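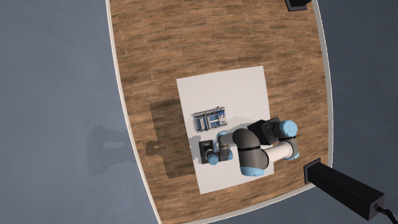

从去年八月开始，我下班以后的时间大部分给了机械臂仿真。我的中文是成年以后才学的，写技术文章还是有点慢，如果有用词不自然的地方，请大家原谅，也欢迎在评论里告诉我。

今天想写的是夹爪的比较，还有一点关于相机位置和控制器的经验。我比较了两个夹爪模型：一个是Loltow的平行夹爪，另一个是Sostlow的，手指比较短，手掌比较宽。两个都装在同一条机械臂上，任务也相同：从一个小的装配件旁边取零件，然后放到白色桌面的空地方。项目的名字叫Maillard，是我自己起的，因为第一次跑通的那个晚上我正在煎洋葱，洋葱煎得太过了。

先说为什么用仿真。真的夹爪很贵，借来的时间又短，我不想在借用的两天里才发现手指碰到装配件。仿真里碰到了，重新开始就可以。当然仿真也会骗人，这个后面再说。

一、场景

场景我做得简单。一块木纹的平台，上面一张白色的桌面，机械臂从桌面右边的黑色安装座伸过来。木地板的贴图其实没有必要，我最早用的是纯灰色，看久了眼睛很累，而且分不清手臂移动了多少。换成木板以后，板缝好像尺子一样，对我调试有帮助。

装配件放在桌面靠左的地方。我故意让它离夹爪很近，中间只有一条窄窄的空隙，因为我想试的就是“地方不够”的情况。如果周围很空，两个夹爪都能做得很好，比较就没有意思了。

二、夹爪

每个夹爪我跑了80次，零件的位置每次有一点随机变化。

Loltow的手指细长，进入窄的地方比较容易。它的问题是力量加大以后，模型里的指尖会轻微张开，零件就慢慢滑下去。我开始以为是摩擦系数设错了，改了很多遍，最后才看到是手指关节的刚度太低。改了刚度以后，80次里失败8次，大部分是零件斜着被夹起来，放下的时候倒了。

Sostlow的正好相反。夹住以后非常稳，我用很快的速度移动，零件也不掉。但是它的手掌宽，从装配件旁边下去的时候，经常先碰到边上的小零件。我没有把它的失败次数写在这里，因为中间我改过一次接近的角度，前后的数据不能放在一起算，这样写出来不公平。等我重新跑完再补上。

如果现在一定要我选，我会选Loltow，只是因为我的任务里空隙太小。要是你的工件放得开，我觉得Sostlow更让人放心。

三、相机

相机我换过几个位置。最早放在手腕上，看零件很清楚，可是手一转，画面也跟着转，我自己看回放的时候头晕。后来我加了一个很高的、从上往下看的相机。这个角度能同时看到手臂、桌面和装配件，我检查碰撞的时候几乎都用它。

它有两个缺点。第一，镜头我用的是广角，平台的边看起来有一点弯。如果要从像素算位置，必须先做畸变校正，我有一个晚上忘记了，结果所有的坐标都偏，越靠外面偏得越多。第二是影子。我的灯让影子都往左边去，手臂的影子会落到平台外面的地面上。人看没有问题，但是我那个很简单的分割程序把影子当成了物体。我试过把灯关掉，画面变得很平，高低完全看不出来，所以又打开了。现在的办法是分割的时候只看白色桌面里面的一块区域，桌面上淡的影子用阈值去掉。办法不漂亮，但是够用。

手腕相机我没有删掉，最后对准的时候还是用它。先用高处的相机找大概的位置，再用手腕相机修正，这个顺序目前最稳定。

四、控制器

我用了2种控制方式，位置控制和阻抗控制。位置控制简单，路径也干净，可是碰到东西的时候它不会让，会一直推，仿真里有时候装配件直接飞出去。阻抗控制软一些，碰到了会停在那里。刚度我试了不少数值，平移方向设到900的时候感觉比较合适，再高就和位置控制差不多，再低的话手臂到不了目标，总是差一点点。

这里有一个小的教训：换夹爪以后，一定要把夹爪的质量和重心也改掉。我换成Sostlow的时候忘记了，手臂每次都停得偏低，我还去检查了半天逆运动学。文件里面只差一行。

还有一件和手腕有关的事。手臂从右边伸过来，夹爪要到靠左的位置，肘部就要伸得比较开。有几个目标点，求解器会给出另一种肘部姿势，手臂突然翻一下，看着很吓人。我后来给求解器一个固定的初始姿势，并且限制了肩关节的范围，翻的情况没有再出现。

五、仿真会骗人的地方

前面说了后面再讲，就在这里讲。最明显的是接触。仿真里的手指是硬的，零件也是硬的，真的手指前面一般有一层橡胶，会变形。所以我的失败次数只能用来比较两个模型，不能当作真的夹爪的成绩。第二是线缆，我的模型里手臂上没有认真做线缆，真的机器上线会拉住手腕，转到某个角度就不舒服了。第三是光，真的房间里窗户的光一直在变，我那个阈值肯定要重新调。

下一步我想把场景放到Zarnbridge上面跑，那是我在写的一个小的桥接程序，一边接仿真，一边接真的控制器，用同样的指令。现在它只能发送关节角度，夹爪的开合还要手动加进去，时间同步也有毛病，有时候夹爪已经合上了，手臂还没有到。修好以后我会把代码整理一下放出来，注释可能是中文和别的语言混在一起的，请不要介意。

有人如果用过短手指的夹爪在窄的地方取东西，想请教一下：你们是从正上方下去，还是斜着进去？我试了斜着进去，手掌是不碰了，但是放下的时候零件总是歪的。

2023年6月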